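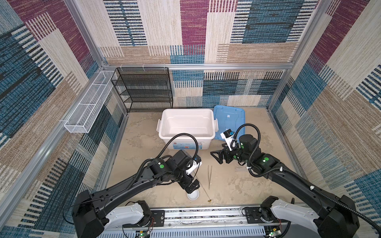
The Briem box with its lid off, and the black mesh shelves behind.

I've been through a silly number of storage boxes in the last few years, so when my old one split down a corner I went looking for something a bit sturdier and ended up with the Briem clip box from Drallamari. It's white, it's plastic, it has a clip handle at each end and a pale blue see-through lid. Not the most thrilling purchase I've ever made, but I've had it since June and I've got opinions!

First things first, the inside. It's smooth all the way down, with no ridges or funny little steps moulded into the bottom, and I love that. My last box had a raised pattern on the base and every bowl I put in it sat at a tilt. Small round bowls go in flat here and you can stack them in little towers without the whole lot sliding over when you pick the box up. Wiping it out takes a minute with a damp cloth (I spilled half a bag of icing sugar in mine, don't ask).

The clips are good. They're stiff for the first week or so and I did wonder whether I'd snap one, but they loosen up nicely and they've stayed put on every trip to the car. I wouldn't carry the box by them if it was full of tins, mind you. Get your hands underneath.

Now the lid. I like being able to see roughly what's in there from above, and the blue is prettier than I expected from the website. But it's bendier than the box, and if you press one side down first the other side pops up again, so there's a knack to it. It also came with a small white sticker on it, and there's a label on the front of the box too, all blue and red with tiny print. Why must everything have a label? The one on my last box took me an entire evening and half a bottle of cooking oil to shift, and I haven't had the heart to start on these.

I should mention the shelves as well, as a few of you asked after my last post. They're the Talleck four-tier ones in black wire mesh. Very light, a bit wobbly on carpet, perfectly fine on a hard floor. Crumbs go straight through the mesh onto whatever's underneath, so put your baking things at the bottom and not the top like I did. The long white wire basket with the compartments is an Otus one and it's brilliant for small bits, though narrow, so measure your stuff before you order.

Would I buy the Briem again? Yes, and I've got my eye on a second for the Christmas things. If they'd just make the lid a touch stiffer I'd give it full marks. As it is, four out of five from me, and I'll update this if a clip ever goes.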